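**Folding plug adapters: how do you store them without the prongs snagging everything?**

posted by Marit Öberg, 2023-03-12

I'm finally sorting out my charger drawer and it's a mess. The little wall adapters are the worst part! The prongs catch on the cables, and half of mine only say POWER ADAPTER in tiny gray print, so I can't tell which one belongs to what. I've been thinking about baskets. Do those work, or does it all end up in one big pile again?

---

Two red baskets, and a green-sided adapter waiting its turn: 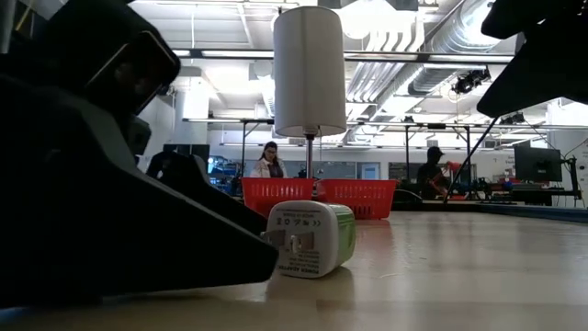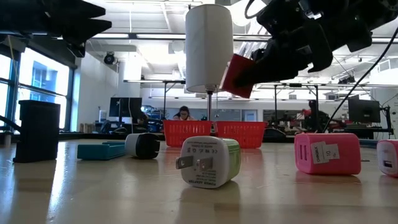

**Thierry Tessier**

I went with baskets and I'm sticking with them. One is for adapters, the other is for everything else, and cables don't go in either (they hang on a hook by the door). If the prongs fold, fold them before you drop the thing in. Mine are all different colors, pink, green, whatever, and I love that, because I just remember "pink is the tablet" and never have to squint at the print. For the plain white ones, stick on a paper label and write the device on it. I'd skip baskets with really wide holes, my old Stesidik one let prongs poke right through and it scratched the shelf.

---

**ibarra196**

just use a shoebox

---

**Tondura_Jo**

Egg carton! One adapter per cup. The fat ones won't fit though, so those go in a sock.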